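Ambridge ends foam and paper plates at school lunch

AMBRIDGE — Elementary schools in Ambridge will stop using throwaway plates and cups at lunch in October, the school district said in a notice to families dated 10 September 2022. Washable plastic dishes will take their place in both lunchrooms.

The change covers the Clumby and Ladefoged schools, which together have 1039 students. The middle school is not part of the plan and will keep its current trays until its kitchen is rebuilt.

Grethe Eyvindsson, the district's food service director, said the cost of paper and foam goods had gone up twice in the past school year and that one order in the spring came in five weeks late. The schools served sandwiches on napkins for part of that time.

"We were paying more every month for something that went straight in the trash," Eyvindsson said. "The dishwasher at Clumby has been sitting there. It needed a new pump and a drain line, and we got those over the summer."

Ladefoged has no dishwasher of its own. Its dirty dishes will go to Clumby by van after the last lunch period and come back before breakfast the next morning. The trip is 2 miles each way. The district already runs a van between the schools for mail and milk, and Eyvindsson said no new driver will be hired.

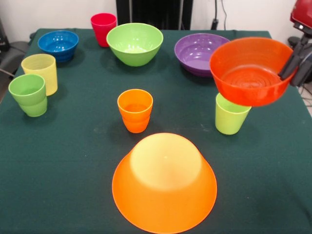 Bowls and cups in colored plastic on a green tablecloth.

Children will scrape their leftovers into a bin and stack their dishes at a window near the exit. Kindergarten classes will get help from lunchroom aides for the first few weeks. Forks and spoons will be metal. Milk will still come in cartons, and the cups will be used for water and for soup on cold days.

Some parents asked at last week's board meeting how the dishes would be kept safe for children with food allergies. Nafula Mollel, the district nurse, told them that meals for students on the allergy list will be served on a separate set, washed in its own load and kept in a closed cabinet. There are 34 students on that list this year. Families who want to send a child's own dishes from home may do so with a note.

Board member Zulkifli Lumbantobing voted against the plan. He said he had no problem with washable dishes but wanted to see a full year of water and power bills from the Clumby kitchen before going ahead. The other members voted yes.

The dishes were bought from Brerkora, a restaurant supply dealer, along with washing racks and four rolling carts. The order includes about 100 extra place settings to cover breakage and loss. The district did not give a total price but said the money came from the regular food service budget.

Lunch prices stay the same. Leftover paper goods will be used up at field trips and evening events — the district does not plan to order more.

Questions can be sent to the food service office or left at the front desk of either school.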